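Week 6 notes: tokenizers, or why your model thinks in chunks

Hi all, these are my cleaned-up notes from the lecture, plus a few bits I skipped when the clock got the better of me. Read them before the lab, please!

So, a language model never sees letters. It sees integers. Something has to turn your text into those integers first, and that something is the tokenizer. It gets trained separately, before the model, on its own pile of text, and then it's frozen. Whatever odd choices it made, the model has to live with.

The method we're using is byte pair encoding. You start with single bytes, so your vocabulary has 256 entries. Then you look for the pair that sits side by side most often in the training text, glue it into a new symbol, and go again. In English the early merges are dull (e plus space, t plus h) and then whole words start popping out, which I still find oddly thrilling after teaching this for years.

For the lab we stop at 500 entries in the vocabulary. That's tiny! Real systems use tens of thousands. But with 500 you can print the whole merge list and read it over a coffee, and I'd like you to do exactly that.

Try this by hand first. Take the string

low lower lowest

and write down every pair with its count. You should get "l o" three times and "o w" three times. A tie! Our script breaks ties by taking whichever pair came first in the text, so "l o" wins and becomes "lo". Then "lo w" has a count of three, and off you go. If your partner broke the tie the other way you'll both still end up at "low", but don't count on that in longer texts.

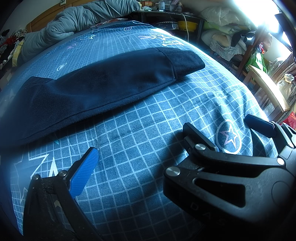 After the lecture someone objected that this all sounds like compression, and asked why we don't just run a zip program over the text and feed the model that. Fair question, and BPE did start life as a compression trick. The trouble is that in a zipped file the same word can come out as different bits depending on what came before it. The model wants the word to look the same (or nearly) each time it turns up, so it can learn something about it.

Now, names. I ran my small tokenizer on two strings it hadn't seen in training. "Lerurholm" came out as a string of scraps, and "Jankauskaitė" did worse, partly because that final ė is two bytes in UTF-8 and no merge had ever joined them. Keep this in mind when someone quotes you a price per token. Languages with few pages in the training text get chopped finer, so the same paragraph costs more and fills up the context window faster.

I also measured one page of course text with both versions of our tokenizer. The one trained on English prose needed 530 tokens. The one trained on code needed more, and it was hopeless with long adjectives but very tidy with indentation. Neither is "the good one". Look at what you're going to feed it.

Spaces trip people up every term. In our setup the space belongs to the front of the word, so " cat" and "cat" are two different tokens with two different numbers. If your prompt ends in a stray space, you've used up the space the next word wanted to bring along, and the output can get strange.

For the lab: train on the Darkent text file, print your merges, and hand in the first 146 of them with a short paragraph on anything that surprised you. Then encode the Destico file with the same merges, decode it again, and check that you get back precisely what you put in. If you don't, look at how you're handling bytes that aren't valid UTF-8 on their own. It's nearly always that.

Optional, if you're enjoying yourself: change the tie-breaking rule and see how far down the list you get before the two versions disagree.

Next time we do embeddings, so bring your token numbers with you.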